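Drumivix folding cottage dock ladder, one season in

We bought the Drumivix ladder in June, when the old wooden steps at the end of our dock finally let go of their last good bolt. It was on the dock until we closed up the cottage for Thanksgiving, and I've had it in the shed since then, so I've now put it up, used it, taken it down and stored it. I thought I'd write it up while people are looking at spring orders.

For context, we're on Manton Lake, on the east shore, with a pole dock that sits in five feet of water at the deep end. The bottom is sand for the first stretch and then rock. The water level drops over the summer, usually by a foot and some years more. We have family up most weekends, ages four to 81, and the ladder is how nearly everyone gets out of the water. I paid $300 for the five-step model, plus tax and shipping to the marina. There's a seven-step for people with a higher dock or deeper water.

## What comes in the box

You get two side rails, five steps, two handrail hoops, the hinge plates and a bag of hardware. The rails and hoops are aluminum and the hardware is stainless. The steps are wide and flat with ridges pressed into the top. There's a printed sheet of instructions with drawings that are too small, and the parts list on the back calls the hinge plates by a different name than the drawings do. I worked it out, but I had to lay everything on the lawn first.

No tools are included. You'll want two wrenches, a drill and a level. The lag screws they supply for fixing the hinge plates to the dock were too short for our decking, so I bought longer ones at the hardware store in town.

## Putting it together

It took me an afternoon, with my brother-in-law Bautista Acuña holding the far end. The steps go on one at a time with two bolts on each side, and if you tighten the first few all the way the last one won't line up. Leave everything loose until the whole thing is together. The sheet does say this, but in step six, after you've already done it.

Mounting was harder than assembly. The hinge plates need solid framing behind them and our end board was soft on one side, so I doubled it up with a piece of pressure-treated two-by-eight before I put any screws in. If your dock is more than ten years old I'd check that before you order. The holes in the plates are slotted, which gave me a bit of room to square it up.
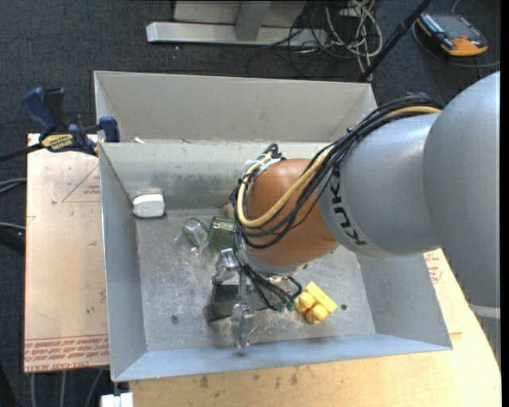 Once it was bolted down there was a small amount of side-to-side play at the hinge. I added a nylon washer on each side and most of it went away. It never got worse over the summer.

## Using it

The angle is the best thing about it. Our old steps went straight up and down, and my mother had stopped swimming off the dock because she couldn't pull herself up them. This one leans out at the bottom enough that you're climbing more than hauling. She was in most mornings through July and August. The treads are four inches deep and comfortable on bare feet, although the ridges are sharp for the first couple of weeks. They also get hot on top in full sun. The top step sits out of the water all day and the kids learned to splash it first.

The handrails are a good height for an adult. For the smaller kids they start too far up, and the four-year-old ended up grabbing the side rail below, where there's a bolt end sticking out. I put rubber caps on all of those. The caps cost a few dollars and should have been in the box.

The company rates the ladder for 300 pounds. Nobody in our family tests that. Bautista is a big man and he went up and down it all summer with a cooler or a paddleboard under one arm, and I didn't see any bending in the steps or the rails.

The bottom step hangs free, so falling water isn't a problem for the ladder itself. By Labour Day we had one more step showing than in June and there was still enough below the surface to get a foot on. If your lake drops a lot more than ours, I would look at the seven-step.

## Folding it up

The ladder swings up on its hinge and lies back on the dock. This is supposed to keep it clean and out of the way of boats. It works, but it's heavier than it looks when it's full length and dripping, and you lift it from a crouch at the edge of the dock. I could do it alone. Yamila Urrutia, who has the place next to ours and borrowed our dock for a week when hers was being rebuilt, could not, and left it down. There's a catch that's meant to hold it in the up position. It's a flat spring clip and I don't trust it. I use a short bungee cord instead.

When it's folded, the bottom of the ladder takes up a good piece of the dock, right where people walk. We stopped folding it by the middle of July except when we were leaving for the week.

Leaving it down means algae. After three weeks the lower two steps had a green film on them and were slippery. A stiff brush and lake water took it off. I did that every second weekend and it was five minutes' work. The aluminum has dulled below the waterline but there's no pitting that I can find.

## Compared with the others

Before buying I looked at two other ladders. The Dikden is a straight fixed ladder and costs a good deal less. My cousin has one at his place and it's solid, but it's the same climb as our old steps, and it has to be unbolted completely in the fall. If everyone in your family is young and fit, it'd probably do.

The Vergara is the expensive one, at just over $600. It's a proper staircase, with wider treads and a rail on both sides all the way down. I tried one at a boat show and liked it a lot. It needs a bigger opening at the end of the dock than we have, and it isn't something one person could take out in October. For someone with bad knees who swims every day I would say spend the money.

The Drumivix sits between the two in price and, I think, in quality.

## Taking it out for winter

Our dock comes out in sections, so the ladder has to come off. Two hinge pins pull out and the ladder lifts away, leaving the plates on the dock. The pins are held by small ring clips, and I dropped one in the lake the first time I tried it. Buy a few spares. They're a common size and the marina carries them in a bin by the cash.

One of the pins was stiff, with sand packed in around it. I got it moving with a block of wood and a hammer. I've since cleaned both and put marine grease on them, and I'd do the same in the spring before putting them in.

It hangs flat on the shed wall from two big hooks, hoops off. Leave the hoop bolts threaded into the rails so you don't have to hunt for them.

## Customer service

I called once, about the instruction sheet, and got a person after a short wait. She emailed a larger version of the drawings that afternoon, and it was much easier to read, though by then I had finished. I also asked about longer screws and she said other people had asked. The warranty is five years on the rails and steps and one year on the hinge hardware. I haven't had to use it.

## Would I buy it again

Yes, at that price. My complaints are the short screws, the bolt ends, the spring clip and the weight when folding, and I fixed or got around the first three for less than $20. The weight I just live with.

If you're ordering, measure from the top of your decking to the water in late summer, when it's low, and go by that. We measured in June and got away with it. Order early too. The marina told me last year's shipment was gone before the end of May, and ours was a cancelled order from somebody across the lake.

I'll add a note here after the ice goes out and I've got it back on the dock. The replacement end board is going in first.

19 January 2019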